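Danuta Kalinowski had sewn sails at Garness until August, and she told the class so. Ryszard Olszewski said a sail lay still for you.

"So does this," she said.

He gave her the pad and the black thread. She was slow. Henryk Krajewska, at the next bench, had finished and was eating a roll.

"Too tight," Olszewski said. "You're closing it, you're not mooring it."

She cut the knot out and tied it again. He looked at it for a long time and went to find his glasses. 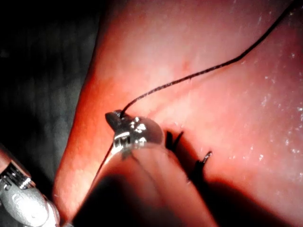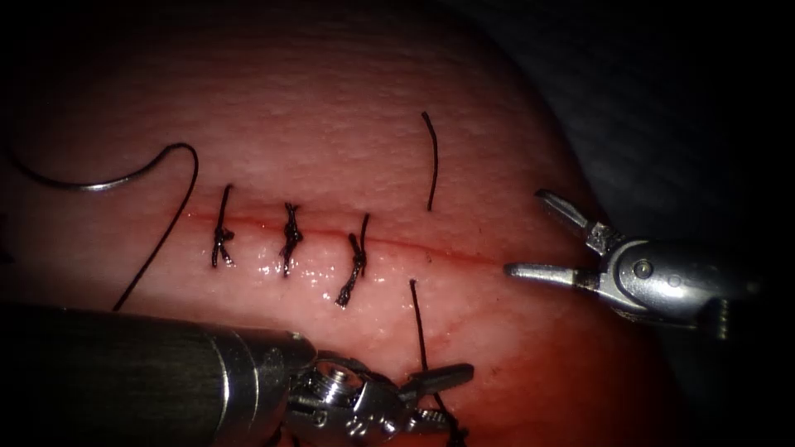
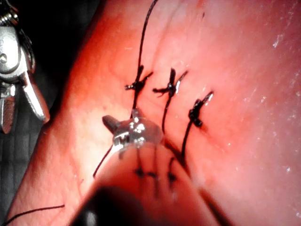 Black thread on the pad.

Katalham Quarterly, page 275

When he came back she had started the next one.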